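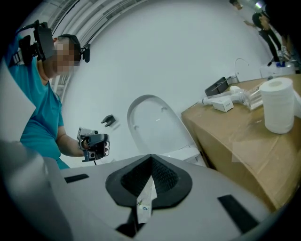
4. Fitting the Pistex soft-close seat

Read this section through before you start. It covers the Edley and Skarkolau seats. For the Wróbel range, see section 6.

Before you begin
Clean the pan around the fixing holes and let it dry. Measure the distance between the holes, centre to centre. The hinge bar adjusts up to 55 mm either way.

1. Push the rubber bungs into the fixing holes until the collars sit flat.
2. Place a washer over each hole, then the hinge plate. Leave the screws loose for now.
3. Lower the seat onto the hinge posts and slide it until it lines up with the front of the pan.

Caution: do not use a power driver. Overtightening can crack the pan, and this is not covered by the guarantee.

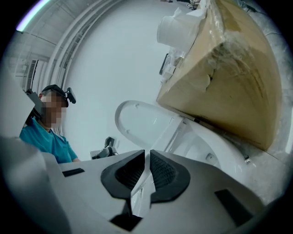
4. Lift the seat off again and tighten both screws by hand, a quarter turn at a time.
5. Press the seat back onto the posts until it clicks on both sides.
6. Raise the lid fully and check that it stays up. If it falls forward, move the hinge plate towards the front by 4 mm and try again.

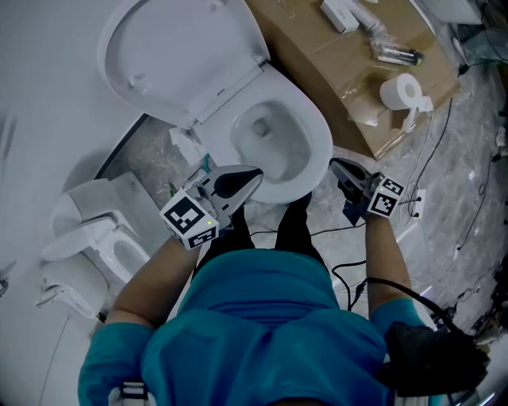
Fig. 6: Toilet with the lid raised, from above

Note: let the lid close by itself – pushing it down wears out the dampers. Clean with warm water and mild soap only. Spare dampers are sold in pairs under part number 640.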